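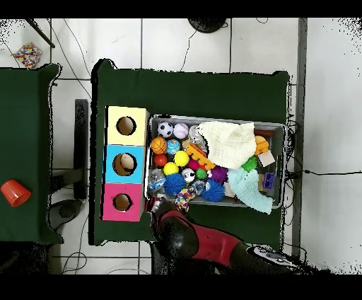 What did the grant pay for between April and now? Mostly evening counseling hours at the Florance clinic, plus the training of four new trauma counselors.

Projects > Kettani Fund > Progress reports
Print this page | E-mail this page

9 July 2024

We promised you 30 evening sessions a week and are running 26. The missing four belong to a counselor who accepted our offer, then a better one. We have readvertised, with a slightly more cheerful paragraph on parking.

Clients seen since the grant began: 106. Phone inquiries: 676, almost a third of them meant for the dentist whose old number we inherited. We have learned a lot about crowns.

The waiting list is down from eleven weeks to seven. The target was six, and we would like to claim rounding.

Training went better. All four trainees finished the Hondau course and now see clients under weekly supervision. The final module, on writing shorter case notes, ran 50 minutes over.

The Dorkilik outreach office opens one day a week. Attendance is thin – the bus gets in after we close – so we will move to later hours next month.

Spending is on budget except for printing, over by $1000. The leaflets had the dentist's number on them.

Home | About | Services | Reports | Contact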